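The Long Way Through Intermission

There is a moment, right after the first act curtain comes down at the Trister in Toledo, when 240 people stand up at once and discover that they are thirsty. I have been one of them for more years than I care to add up, and I've come to believe (my sister thinks this is silly) that you learn more about a small theater in its lobby than you ever will from your seat.

Roxana Costache agrees with me, which is kind of her, as she has run the lobby for nine seasons and has heard every opinion going. She starts the coffee during the last song before the break, so the smell reaches the back rows just as the house lights come up. Paper cups only, by the way. She tried china for one winter and the clatter carried straight through the doors into the second act. 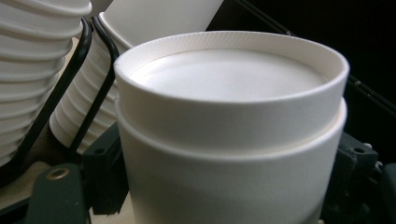
Issue 53

"People want something to hold," she told me, wiping down the counter for the third time. "They've been crying, or they're bored, or they came with somebody they don't know very well yet. A warm drink gives them a job to do for fifteen minutes."

I thought about that all through the second half, I'm afraid, and missed a good part of the duel.

The play that night was Trirnunura, a strange and lovely piece about two lighthouse keepers, directed by Reinaldo Magalhães, who likes his intermissions long. Other directors have been cutting them out altogether, and I do understand why. It's hard to build up a mood and then hand it over to a line for the restrooms! But Magalhães stands at the back of the lobby in his old green coat and listens. In February he rewrote the opening of the second act after hearing two strangers argue over which keeper was lying, and he left the answer out on purpose so they'd have something to fight about on the drive home.

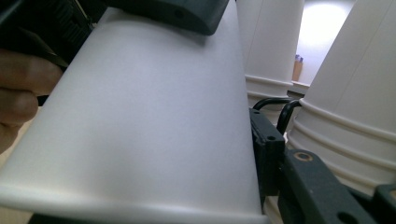
Where to Stand

If you're new to the Trister, go left when you come out of the balcony doors. The line is shorter there, and you'll pass the wall of old programs, going back to the days when the building was a furniture store.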